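26 Apr 2024
ENERGY

Heat from the old workings

The water that fills the abandoned mine under Ornum sits at a steady temperature all year, and for most of the past century it was treated as a nuisance. It seeped into cellars and stained the brook orange. Since January it has also been heating the village school.

The scheme is small. A borehole at Pugh Lane reaches the flooded upper seam, and a pump lifts the water to a heat exchanger in a brick shed behind the playing field. The mine water never enters the school's pipes. It gives up a few degrees and goes back underground through a second borehole further down the slope.

Phyllis Ashworth, the engineer who drew up the plans, spent two winters measuring flow before any drilling was agreed. Her worry was iron. Once mine water meets air, the iron in it turns to ochre, and ochre blocks pipes. The answer was to keep the whole loop sealed and under pressure.

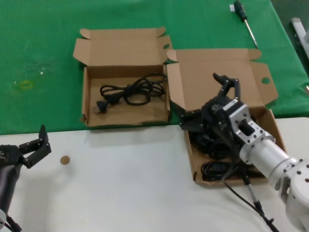

Even so, the filters need attention. They were meant to be changed every 5 weeks, and in practice the first set clogged in half that time. The makers, Delard, have since supplied a coarser mesh, which has done better.

The heat pump itself runs on mains electricity, so the school still gets a bill. Over the first full month it drew 3624 units. The month after that, with colder mornings, the figure was 3646. The old oil boiler has been left in place as a backup and was lit once, when a valve stuck.

Shirley Crabtree, the head teacher, says the main change is in the hall, where the radiators are now warm all day and never very hot. "We had to get used to leaving them alone," she says. "People kept turning them up and waiting for something to happen."

Not everyone is convinced. Drilling took up most of the budget, and a village without old workings close to the surface would pay far more. Ashworth accepts this, and says the next site, at Jendasora, will be harder - the seam there is deeper and the maps are poor. Test drilling is due to start once the landowner has signed.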